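Come and teach with us: demonstrators wanted at Wistelora

Location: Hiltport, upstairs and downstairs in the old Zaugg building
Hours: 30 a week, weekdays only
Start: September
Apply to: Regula Berchtold

Hi! I'm Regula, and I run the floor at Wistelora. We pack and send out gift orders for small shops – books, cards, dried and artificial flowers, candles, reading glasses, all the odd little things that people put in a box with a ribbon on it. I've been here long enough to have packed by hand for years, and I'm writing this ad myself because the last one sounded like it was for a bank and we got applications from people who wanted to work in a bank.

So, what's the job? We're bringing in robot arms for part of the picking and sorting, and somebody has to show them how it's done. That somebody is called a demonstrator. You hold a gripper in your hand, you pick things up and put them where they go, and the gripper records what you do. Then you do it again, a little differently. Then the things on the table get moved and you do it again. The software people turn all that into something an arm can learn from (they'll happily explain it over lunch, bring a long lunch).

You don't need to know any programming. You don't need to like science fiction. What you do need is patience and a decent pair of hands, and you should be the kind of person who notices that a paperback slides and a hardcover doesn't. Most of our best demonstrators came straight off the packing line. One used to do alterations for a bridal shop and she is frighteningly good with ribbon.

What a day looks like

We start at 8:30 with coffee and the list. The list says which items we're working with and what we're doing with them: stand the card up, lay the flowers down, close the glasses case, that sort of thing. You record for 40 minutes, then you're off the gripper. That break is a rule and I'm strict about it, so please don't be a hero. It's light work but your wrist will have opinions by mid-afternoon.

In between, you check your own recordings, label the ones that went wrong and say why. I love the ones that went wrong! A dropped card with a good note under it is worth keeping. You'll also set up tables, swap props and now and then walk down to the packing line to ask how they really do something, which is usually different from what the instructions say.

People work at tables on both floors, so it can get lively. If you need total silence to concentrate, come and try a morning first.
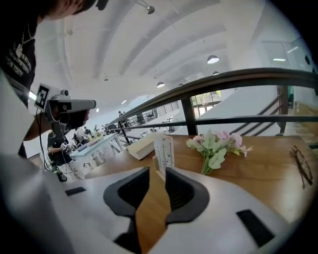 Recording with the hand-held grippers at the upstairs table by the railing.

What's changing here, and what I can tell you about it

You're going to ask, so let me get to it. Yes, the arms will take over some of the picking. The first thing to go is the late shift on the small-items shelves, and I can't say I know anyone who'll miss it. Two people from that shift have already moved over to demonstrating and one has moved to returns. We've agreed in writing that no one on a permanent contract loses hours during the trial, and the trial runs for 6 months from September. After that we sit down and look at it again. I'd love to promise you more than that, but I don't have more than that to promise.

Some of my colleagues on the line are keen and some are pretty grumpy about it. You'll be eating lunch with both. Please be kind when someone asks if you're training their replacement – it's a fair question and they deserve a proper answer, so send them to me if you're stuck.

Pay and the practical bits

Pay is 775 a week before tax, same as an experienced packer, and you're paid for the breaks. Training is two weeks, fully paid. We're on the Serkberg bus line and there's bike parking around the back.

There are stairs between the floors and you'd be using them a lot. If that's a problem, tell us. We can set you up on the lower floor and someone else will do the running.

The grippers have cameras on them and you'll be working near other people, so your hands and sometimes the rest of you will end up in the recordings. We don't use them to measure how fast you work. You'll get the consent form before your first day so you can read it at home.

How to apply

Send me a few lines about yourself and something you're good at doing with your hands. Baking, fixing bikes, folding fitted sheets, whatever it is. A résumé is fine too but keep it short. I read everything on Monday and I'll call you that week either way.

If you've got technical questions, ask for Jonas Gisler, who looks after the equipment. He's shy on the phone and much better by email.

Left-handers, please do apply. We have far too few of you!

Regula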